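From: Jalen Mercado
To: Lumton household list
Date: 23 April 2022
Subject: Re: [lumton-home] Folding pajama bottoms so they stay folded

Tobias Benavides wrote:

> I have read the whole archive on shirts, all 200 messages of it, and I
> now fold a decent shirt. Pajama pants are beating me. I fold them in
> half at the crotch, then in half the long way, then in thirds, and by
> the time the drawer shuts they have gone back to being a heap. The
> elastic seems to be the trouble. It puckers, the top comes out
> narrower than the rest, and the stack leans.
>
> Also, does anyone still use the Kusar folding board? My sister swears
> by hers and is willing to lend it, which makes me suspicious.
>
> Tobias

Tobias,

Welcome to the deep end. Shirts are the brochure. Pants with elastic are what you get when you've signed.

You're right about the waistband. It's gathered, so the pants are narrower at the top than at the hip, and if you fold to match the waist you'll be chasing extra cloth all the way down the leg. Fold to match the hip. Lay them out flat, one leg over the other, seams together, and you'll see a little triangle sticking out at the seat. Tuck that in first. Everybody skips the triangle and then writes to this list.

After that, bring the hems up toward the waistband and stop an inch or so short. If you go right to the edge you get a fat ridge at the top, and that's your lean. Then fold once more, or twice if the legs are long. I finish with the waistband on the outside along one edge, where I can get a thumb under it. Sundqvist's old post (September, the long one with the argument about socks in it) says to bury the waistband in the middle. I tried that for a month. It makes a nice smooth packet and you can't tell the pajamas from the pillowcases.

On surfaces: I fold on the bed, on top of whatever blanket is there. A table is flatter, but my table has mail on it and has had since we moved in. A blanket with some texture holds thin cotton in place while you work. The smooth quilt we had before was hopeless, and everything on it drifted toward the wall.
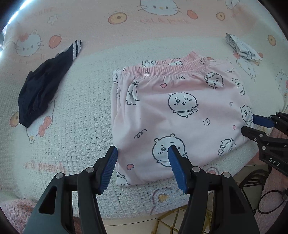
Prints are a separate matter. If there's a big picture on the leg, some people like it to come out in the middle of the packet so they can find the right pair in a drawer. My daughter is one of those people. She's six, and she'll send back a pair if the face is on the underside. I've learned to check which leg has the good one before I start, and to put that leg on top. You, presumably, have a more forgiving client.

Athletic stuff I don't fold with any conviction. The slippery kind will lie flat just long enough for you to turn around. Roll it, put it at the back, and think about something else.

As for the Kusar board: I had one. It's fine for shirts, and too short for adult pants unless you fold the legs up first, at which point you've done most of the job by hand and are now also holding a board. Borrow your sister's, do 12 shirts on it, give it back.

The Wirkent drawer dividers, on the other hand, I'd buy again. Stand the packets on edge between them and they can't lean far – they just sort of rest on each other, like people on a late bus.

Let me know how the triangle goes.

Jalen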